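小作坊打包台上的机械臂，用了一阵子以后的几点心得

先交代一下，我家是做手工皂和蜡烛的，工作间就在车库里，旺季一到胶带撕得手指头都裂口子。去年九月咬牙订了Rallel的打包臂套件，连排布软件一起，到今天（2025年1月3日）用了一个旺季，群里好几位朋友问我值不值，干脆写在这里，省得一个个回。

套件里有什么：一条臂、一个两指夹爪、一块底座板，外加Rallel的排布软件授权。纸箱、胶带、桌子都要自己备。我付了1,927，运费另算，安装费没有，因为根本没人上门，自己拧螺丝！说明书翻译得磕磕绊绊，底座那一页我看了两遍才看懂孔位。

第一条心得，别急着拆箱，先在软件里摆一遍。桌子放哪、箱子堆哪、小推车停哪，统统先拖进去试。我第一版把箱子堆放在臂的正后方，一跑就报碰撞，改了好几回才顺。要是直接上手装，底座的孔早就打错了，桌面也跟着报废（我那张桌子还是婆婆给的呢）。

摆长条箱子的时候多留点心，这种箱子最容易别住夹爪。我的习惯是让箱子顺着桌子前后放，臂装在箱子右手边，夹爪从侧面过去，不从头上压下来。
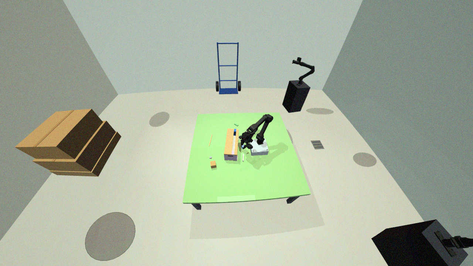
软件里的排布：长纸箱顺放，夹爪从右侧靠近，箱垛在桌子左边，推车靠后墙。

再说桌面的杂物。我这人干活爱乱放，铅笔、小盒子、贴纸随手一搁，所以我在软件里也故意撒几样小东西，看看它的路线绕不绕得开。建议大家照做，别把模拟的桌子收拾得像样板间，等到真干活的时候哪有那么干净。

桌子颜色这件事，软件里随便选，我选了个特别亮的绿，纯粹是为了跟牛皮纸箱分得开，盯着屏幕久了眼睛舒服些。真桌子是什么颜色不影响。

胶带嘛，买好一点的。便宜的那种放一个冬天就发脆，封口翘边，夹爪一蹭就带起来一条，黏在手指上下不来，只好停机拿酒精棉擦。我现在固定用Besov的宽胶带，46一箱，贵是贵点，省心。封完用手掌从中间往两头捋一遍，别偷懒。

夹爪的软垫也要勤看。我大概每打1,000个箱子换一副，边角磨亮了就该换，等到打滑再换就晚了，蜡烛摔一箱够买好几副垫子的。换垫子之前记得断电，我有一回忘了，臂没动，人倒吓出一身汗。

地上的线一定要走边。我用的是Melnychuk的压线槽，背胶款，水泥地要先擦干净再粘。推车轮子从线上压过去一两回没事，压多了插头那边会松，到时候报的故障码莫名其妙，查半天。

说说不满意的地方。软件开机慢，慢到我能去烧壶水；导出排布的按钮藏在三层菜单底下，谁设计的呀！还有客服，邮件回得挺客气，就是要等。后来是在Vondthorpe的用户论坛上问到的，一位叫Roksolana Romaniuk的网友把她的参数贴给我，夹持速度调低一档，长箱子就不歪了。谢谢她！

值不值这个价？一天只发三五单的，真的不用，手封更快。单子多、箱型又固定的，可以考虑。箱型天天换的朋友再等等吧，每换一种都要重新设一次，烦得很。

下回写怎么给玻璃罐子垫纸，我攒了一堆旧报纸正好用上。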